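Hiduvon halts hand-held gripper sessions after jaw fault

Hiduvon has suspended recording with its hand-held grippers at the Dalulham site after a fault in the jaw position signal. The grippers are used to record people carrying out table-top tasks, and the recordings are then used to train robot arms.

The fault was found on Wednesday during a routine check of stored data. In 30 recordings the logged jaw opening stayed at a fixed value while the wrist camera showed the fingers moving. An arm trained on such data could close too early or fail to let go of a part.

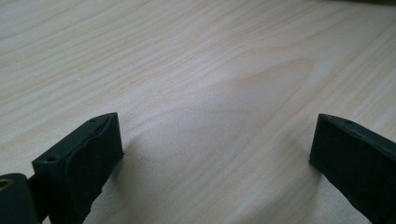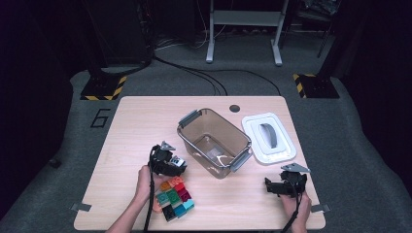
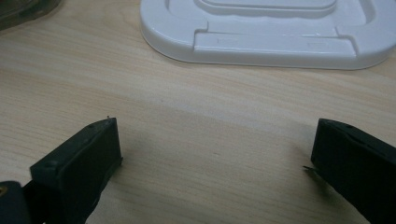

Recording work with the hand-held grippers at Dalulham.

Engineers traced the fault to a connector between the gripper and its cable. When the wrist was turned sharply the contact opened for a moment, and the software, supplied by Onum, repeated the last good reading without raising an alarm. Nobody was hurt and no robot arm had been run on the affected files.

"The software should have stopped the recording at the first lost reading," said Ulla Väisänen, who leads testing at Hiduvon. "It filled the gap and carried on, and the operator had no way of knowing."

All 2,379 recordings made with the present cable type are being checked against the camera footage. Files that fail will be withdrawn and the tasks repeated.

Ferraro, which makes the cables, is to supply a version with a locking connector. Each one will be flexed 1,000 times before it is fitted. Onum has issued a software change that ends a recording if the jaw signal is missing for more than 100 milliseconds.

Sessions are due to restart in December.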